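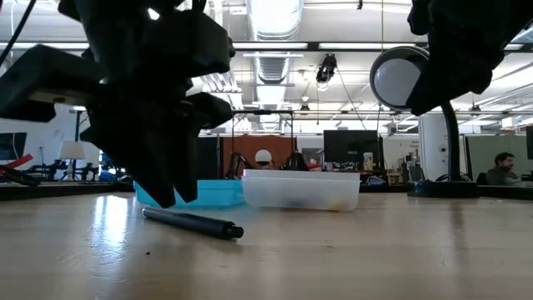
Paper diaries remain in common use for recording household water use, despite known problems with late and missing entries. In the Rarncombe survey, each of 80 households kept a diary for the month of November and wrote down every use of the kitchen tap, shower and washing machine. The position of the writing tool was coded at enrollment, as earlier work by Gebru had linked it to delay. A pen left out on a bare tabletop, like the black one lying on the light wood in Figure 1, was coded as "open." A pen kept in a drawer, bag or lidded box was coded as "stored." The code was assigned once and was not revised if the household later changed its habits.

Entries were transcribed by two readers working separately. Where the readers disagreed on a time or a quantity, the entry was passed to a third reader (Ilari Hakala), whose reading was final. In all, 3,043 entries were accepted for analysis.
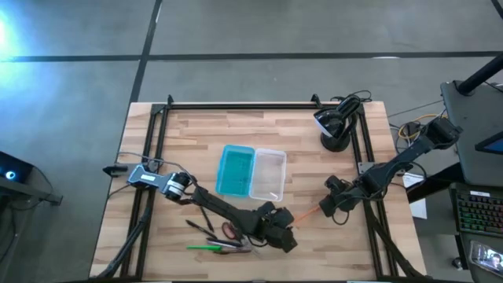
3.2 Delay and legibility

Delay was defined as the gap between the written time of use and the nearest matching event on the Givby flow meter. Entries with no matching event within 2 hours were kept in the legibility analysis but dropped from the delay analysis. Meter clocks were checked at the start and end of the month – no correction was needed.
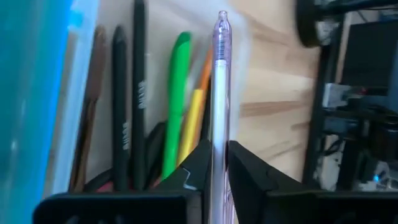 Legibility was scored on a four-point scale, separately for the time and the quantity. Ink color and pen type were recorded but showed no clear relation to either score. Entries written before 7 a.m. scored lower than those written later in the day, mainly in the quantity column, where the digits 1 and 7 were often confused.

Open households had shorter delays than stored households. The difference was larger for the kitchen tap than for the shower, where the diary was in most cases kept in another room.

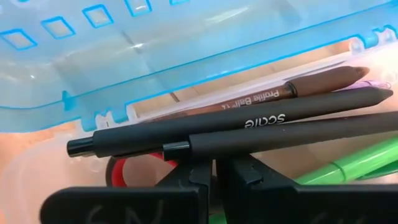 Confidence intervals were obtained from 1,000 bootstrap samples drawn at the household level, so that repeated entries by the same household stayed together. The Fusen adjustment for unequal diary length was tested and left out of the final model – it changed neither the sign nor the order of the estimates. Household size was retained as a covariate in both models.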